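Lulla two-finger gripper kit: can it do your laundry yet?
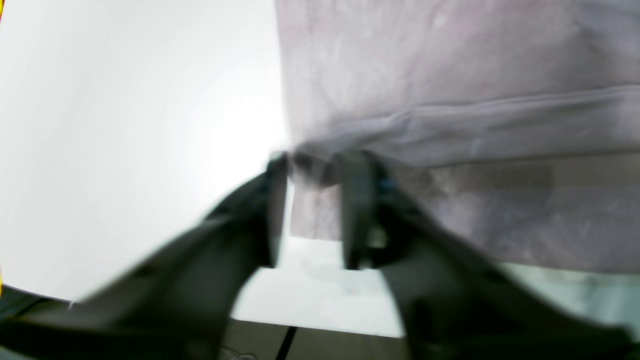 I get asked the laundry question more than any other, usually by people who've just lost a Sunday to a pile of towels. So I'll give you my answer before you scroll to the price: the Lulla can do bits of it, slowly, and you'll want to stay nearby. Getting hold of cloth is the part I'm proudest of. Two matte black fingers close on the edge of something soft and grey, the fabric bunches up tight between the tips, and the rest hangs down behind however it fancies. That hanging part is where the trouble starts! A mug stays the same shape when you pick it up. A towel doesn't, and the arm has to work out where the next corner has gone.

What it does well in my workshop: picking single items off a table, dropping them in a basket, pulling a tea towel flat. In July I ran 200 pick-ups on cotton and it managed 80 per cent at the first go (second tries sorted most of the others). Folding is another matter. A hand towel takes it 2 minutes on a good day, and fitted sheets, well, I can't do those either.

Shop-floor jobs are kinder to it. Gil-soo Na has one at Nindholm moving cloth samples from tray to tray, same size every time, and he leaves it going while he has his lunch. If your work looks like that, I'd say go for it. If you're hoping to come home to a full airing cupboard, give it a few more years.

In the box
Gripper with both fingers fitted
Wrist camera and mount
Cable and clips
Spare fingertips, one pair
Printed setup guide

Fits: Janham arms, all sizes. For the older Ki arm you'll need the adapter plate, sold separately.
Fingertips: rated for 1,000 hours, then swap them (two screws, very easy).
Not suitable for: wet washing, anything with pins left in, silk you care about.

Price on request while I finish the next batch. Drop me a line with what you'd like it to pick up and I'll tell you if I think it's up to it.

Page updated 2023-09-19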